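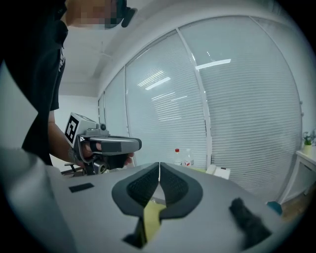

View from the left gripper's camera, pads closed, with the right gripper held up behind it.

Two-gripper recordings: one side keeps losing its position

Posted by benchrow_k, 2018-06-02

We are collecting demonstrations for a two-arm policy with a pair of hand-held grippers. Each has a wide camera looking out over the finger pads and a printed marker cube on the rear top. The room has a long run of windows with the blinds closed and white ceiling lights. The view above is typical.

The task is picking up a flat item from a table and handing it from one gripper to the other. Our target is 500 good examples. The tracking on the left gripper drops out during the handover, and it comes back a few centimeters away from where it should be. The right one is mostly fine. In the last batch of 19 takes, 6 had a jump large enough that I had to throw them away.

I process everything in Urell with the default settings. I have already recalibrated both cameras and printed new markers. The lens calibration error is low on both. Is there a setting for this, or do I need to change how we record? I would like to avoid moving to another room if possible.

verska_user

Try better lighting. We had the same thing in February and it went away after we put in more lamps. Also check that your marker cubes are on tight.

Geddes Lab Bench

More lamps may make it worse. Look at the windows in your picture. There are bright streaks from the ceiling lights on them, and reflections like that move when the camera moves. The tracker picks them up as points and then they slide the wrong way. The blinds are also a problem: the slats are all fine parallel lines, so one part of the window matches almost any other part. On top of that, your gripper body fills the lower half of the view, and it travels with the camera, so it gives you nothing to track against.

What I would do, in this order:

Mask the gripper body and the pads out of the tracking. In Urell this is a still image you load once per camera. Make it a little larger than the gripper so the blurred edge is covered too. Make a separate mask for each side.

Put up things that don't repeat. Posters, printed sheets with random shapes, boxes with labels. Spread them out at different distances. A plain white wall is no help.

Turn off the row of lights nearest the windows and see if the streaks go away.

Start each take with a slow sweep of the room, 3 seconds or so, before the pads touch anything. That gives the tracker a map to go back to when it gets lost in the handover.

The marker cube only helps while the other camera can see its printed face. In a handover the hands turn and the face may point somewhere else. Check a few of the bad takes and see whether the jump begins at the moment the cube goes out of view. If it does, ask the operator to keep the wrists flatter.

Don't delete the bad takes yet. Some of them may process cleanly once the mask is in, and it costs nothing to run them again.

marance_owner

Agree with the mask. I use Marance and not Urell, so the menus are different, but the mask fixed most of ours. One thing to add: keep the same person on the same task for a full batch. When we swapped people halfway through, the speeds were so different that we ended up sorting the takes by operator anyway.

benchrow_k

Thanks. I had one mask loaded for both sides, and it was made from the right gripper. I will make a new one for the left and run the old takes again before recording more.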